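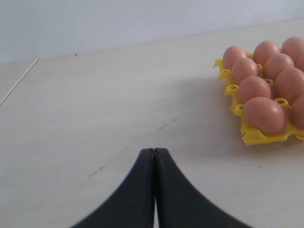 Handling eggs with a bench arm: workshop rules

Updated August 2026

These are the rules we keep to at the Grotska workshop when an arm is moving eggs. Most of them apply just as well to a kitchen worktop. They were first written in April by Orhun Tuncer and have been trimmed twice.

Before you start

Clear the bench of mugs, phones and paper. Anything left inside the reach of the arm will be knocked sooner or later.

Check that the stop button works. Press it with the arm moving slowly and nothing in the fingers. If the arm does not halt at once, switch off at the wall and leave a note on it.

Set the speed limit to 80 mm a second for carrying and half that for the last stretch down to an egg. The Voltitz controller goes back to its default of 400 after a power cut, so look at the number every time.

Wipe the finger tips. Dried egg white is slippery when damp and will spoil the grip.

Trays and loose eggs

A yellow plastic tray is easy to pick out against a pale bench. Push it up against a stop, or tape it down, so that it can't creep when an egg is set in it.

Eggs lying loose are harder work than eggs in cups. They point in all directions, and where two are touching, a finger coming down between them can crack both. Take the ones with space round them first. If the arm can't get a finger in on each side, stop it and part the eggs by hand. 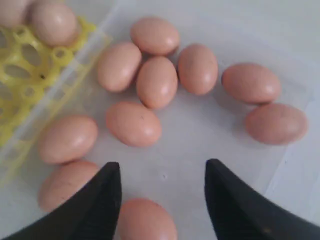

Grip

Start low and work up. Raise the closing force in small steps until the egg lifts without slipping, then write that figure on the card by the bench. Don't borrow a setting from another job. Réjean Lapointe used the one for the Misus jars and we lost most of a tray.

Close across the narrow part of the egg, never end to end.

Hands

No hands on the bench while the arm is live. Pause it, wait for the amber light, then reach in.

One person runs the arm and that person holds the stop button. They don't hand it over halfway through a tray.

Cleaning up

A broken egg means a full stop. Wipe up with hot soapy water, then the Dvořáček spray, and leave it for the time on the bottle. Do the fingers as well, including the inside faces.

Throw away any egg with a crack, even a hairline one. Eggs used for practice are not for eating.

Log sheets go in the drawer under the controller. Start a new sheet after 200 lifts.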